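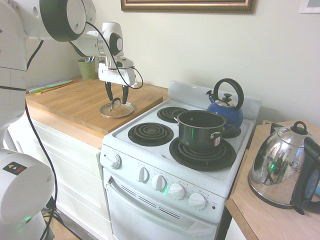 The kitchen at Skurkine is the smallest room in the house and the one that took the longest to finish. Oana Ilie and Virgil Nistor moved in with 20 boxes of kitchen things and very few places to put them, so most of what they brought went to other people. What stayed had to earn its spot next to the stove. The dark green pot with the silver rim stayed, and so did the blue enameled kettle, which lives on a back burner. A wooden butcher-block board covers the top of the white drawer cabinet and serves as the main work surface. The light green cup holds the utensils that get used every day.

Rooms > Kitchens > Small Kitchens > Skurkine Kitchen

Skurkine Kitchen, November
By Domnica Văduva
Print this page | E-mail this page

These notes go with the pictures on this page. I spent a morning in the kitchen with Oana and asked her about the things in it. Prices are what she remembers paying.

The board

The butcher block was bought secondhand from Lorne Beaulieu, who was closing his workshop. It cost 30 dollars. Oana oils it once a month, usually in the evening so it can sit overnight. Bread is cut on it, dough is rolled on it, and hot lids get put down on it while something is being stirred. She says a few marks don't bother her.

The pot and the lid

The lid is clear glass with a metal rim. Oana wanted glass so she could check on rice without letting the steam out. The green pot is the one they use for soup and beans. She cooks a full pot at the start of the week and they eat from it for three days. In winter it hardly leaves the stove.

The kettle

Blue enamel, with a black arched handle and a silver lid. It came from Virgil's aunt, who had two. They have a chrome electric kettle too, on the wooden side table, since on the counter it took up a corner and the cord was always in the way. This one heats more slowly. Virgil fills it before he goes out for the paper and it is ready when he gets back.

The stove

A white electric model with four coil burners. It was already in the house. Khalil Nseir, who did the wiring, looked it over and told them to keep it. A new range with a glass top would have run to 2,000 dollars with the wall work. Oana likes the coils and says she knows which one runs hot. The raised panel along the back wipes down easily.

The knives and utensils

There is a green knife with a lighter green handle that Oana reaches for first, mostly for fruit and tomatoes. She picks tools with colored handles when she can, as she finds them faster in a full sink. Anything that doesn't fit in the cup goes in the top drawer.

The drawers

The cabinet under the board is white like the stove. They paid 100 dollars for it and Virgil sanded and painted it in the yard. Towels are at the bottom, baking pans in the middle. The top drawer still sticks in wet weather, and he plans to plane it down in the spring.

Print this page | E-mail this page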